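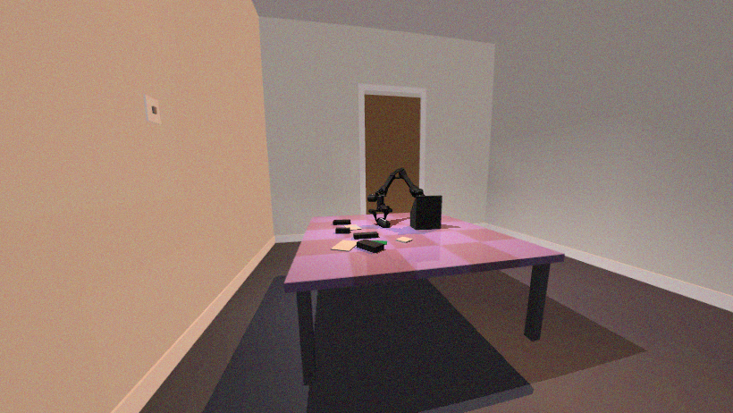
Chapter 2
Loads, Supports, and Stability

A structure carries load from the point where it is applied to the ground. The route taken is called the load path. In a simple frame the path runs from a flat top surface, through the joints, and down the legs to the floor. This chapter deals with frames at rest. Moving loads are treated later in the book.

2.1 Terms used in this chapter

Dead load is the weight of the structure itself. Live load is the weight of anything placed on it. A support reaction is the upward force the floor exerts on a leg. For a frame at rest, the support reactions add up to the dead load plus the live load. If the dead load is 472 newtons and the live load is 929 newtons, the reactions total 1,401 newtons, however they are shared among the legs.

How they are shared depends on where the live load sits. A load at the center of a symmetrical top on a level floor is treated as shared equally. As the load moves toward one corner, the reaction at that corner rises and the reaction at the opposite corner falls.

2.2 Bracing

A frame without crossbars resists sideways force only through the stiffness of its joints. Lanz (see Further Reading) calls this an unbraced frame, and the term is kept here. Problems 1 through 6 assume rigid joints and a level floor unless stated otherwise.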